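Closet Swap update – robes, wraps and blankets, please read before you drop off 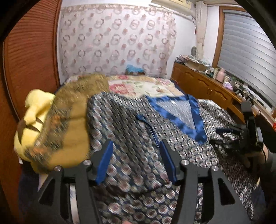 OK, quick one this month, the sorting is eating all my evenings. The fall swap is on, same hall on Dikdale Road, doors at 9 in the morning and we close at 2. Bigger than last year. We have 566 pieces tagged already and the bags keep coming.

The big change: robes, wraps and bed blankets get their own rail and their own table this time. Last year they went in with the coats and it was a mess. Belts everywhere. Half the robes went home with the wrong tie and I was still getting messages about it in August.

So, if you are bringing a robe or a wrap dress:

Keep the belt WITH it. Thread it through the loops if there are loops. If not, pin it inside the collar with a safety pin. Loose ties go into the odds box and most of them never come out again.

Satin trim – iron it on low, from the back, with a dish towel in between. Or don't iron it at all, a hanger in a steamy bathroom does most of the job. We had two last year with shiny scorch marks right along the neck band and we couldn't put them out.

Leave the label in. I know they itch. People want to see the size and how to wash it, and if it's gone we have to guess.

Dark prints: check them by a window. Navy and black hide everything until you get them into daylight, then there's the toothpaste. Check the cuffs too.

Lay it all out on the bed before you bag it. Sounds fussy but it takes ten minutes and you find the missing buttons, the tissue in the pocket, the thing that was never meant to go. I pulled a good scarf of mine out of my own pile this way.

Blankets now. We want them, the table was empty by 11 last time. Anything clean and warm. Mustard, brown, big flowers, whatever your aunt had – the old florals go first, every time, so please don't hold them back thinking they're ugly. Fold in thirds and then in half, border on the outside so folks can see the pattern without pulling the whole stack over. Tie with string. No plastic bags for the thick ones, they come out smelling like the bag.

No electric blankets. No pillows. No comforters with the filling bunched up in one corner, we can't fix those.

Points are the same as before. One item in, one token. A robe is one token, a blanket is two becuase they take up so much room and people need the nudge. Tokens from the spring swap are still good, just bring the card. If you lost the card tell the desk, we have the list, there are 74 of you with tokens left over so go spend them.

Drop off is at the side door, 4 to 7 in the evening, all of the week before. Not the front, the front is locked and the bags get rained on. Birkier Cleaners is giving us a discount on anything marked for the swap – say so at the counter, they do blankets as well but give them a few days. Elletti on the corner has hangers to give away, the good wide ones, take as many as you can carry. We need 400 and we are nowhere near.

Also need: safety pins, string, two more clothing rails if anyone has them sitting in a garage. The long one from the Peltonen building is promised but it has a bad wheel.

Whatever is left at 2 gets boxed and goes to the shelter the same afternoon, so if you want your own things back come by 1:30 at the lastest. After that they're in the van.

Next newsletter will have the kids' coats list and the shoe rules. Bring your belts!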